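Software Project Practice, week 8
Release planning and estimation (handout, goes with the slides)
Wednesday, May 25, 2022

Admin first. Assignment 3 is up. Due in June, date on the course page. Groups stay the same. If your group lost someone, write to me before you start, not the night before.

1. Where we stopped last time

Versioning. Major, minor, patch. Most of you had it. The bit people got wrong on the quiz: a bug fix that changes what a public function returns can still be a major change. Doesn't matter how small the diff is. Ask what breaks for whoever is calling you.

2. What is a release plan

Short document. Says what goes out, in what order, and what has to be true before it goes out. Usually one page. If it runs to six pages it's a requirements doc with a new title.

Needs at least:
- scope (list of items, with ids)
- freeze date
- exit criteria
- who can say no
- how to roll back

Rollback is the one missing from nearly every plan I got last year. "Redeploy the old version" isn't enough if the database changed. Write down what happens to the data.

3. Case: Drivside

Route planning tool for delivery vans, built by Wulum. Backlog at the start of the year: 284 open items. First plan put 103 of them into one release. No freeze date. Items kept coming in while others went out, so the count hardly moved and the testers were re-running the same checks over and over.

Second plan:
- split in three releases
- freeze two weeks before each
- anything new goes to the next one, no exeptions except data loss and security
- regression suite cut down from 888 cases to the ones touching changed modules, full run only at the end

Note what they did NOT do: add people. Look up Brooks if you missed week 2.

Question to take home: what does the freeze cost? Somebody wanted one of those late items. Be ready to argue it from the customer's side too.

4. Estimation

Three ways in this course. By analogy, by breaking down, by group vote.

Analogy: find an old item that looks like the new one, use its real time (not its old estimate!). Needs history. No history, no analogy.

Breakdown: cut until each piece is under a day or so. Add up. Then remember you forgot integration, review, and waiting for review. The sum is nearly always too low.

Group vote: everyone picks a number, show at the same time. Highest and lowest explain. Vote again. Stop after two rounds, take the higher one if still split. The talking is worth more than the number. If a junior says 8 and the rest say 2, let them go first.

Points vs hours: pick one per project and stick to it. Don't convert. Once there is a table on the wall saying one point = four hours you have hours with extra steps.

5. Exit criteria, good and bad

Bad: "system is stable"
Better: "no open severity 1, all severity 2 have a workaround in the release notes"

Bad: "performance ok"
Better: "search returns in under a second for 90 percent of requests on the test data set"

Test: could two people who dislike each other agree on whether it's met? If no, rewrite. 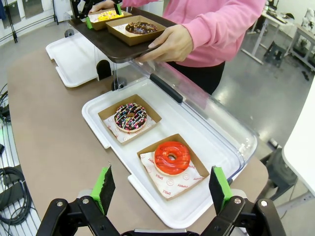
Görtz disagreed with most of section 5 when we had it in the seminar: hard criteria get gamed, severity 2 bugs turn into severity 3 the day before release, and a plan with softer wording at least makes people sit down and talk.

Fair point. My answer: freeze the severities along with the scope. After the freeze, a downgrade needs a second person and a written reason in the ticket. Doesn't stop gaming but it leaves a trail.

6. For the assignment

Use the Donow backlog (export is in the shared folder, csv). Make a plan for two releases. One page each, plus estimates for ten items by two diferent methods. Where the methods disagree, say why you think so. I grade the why.

Leave out Gantt charts. Leave out the cover page.

Reading for next week: chapter on configuration management, first half only. Skip the part on branching, we do that in the lab.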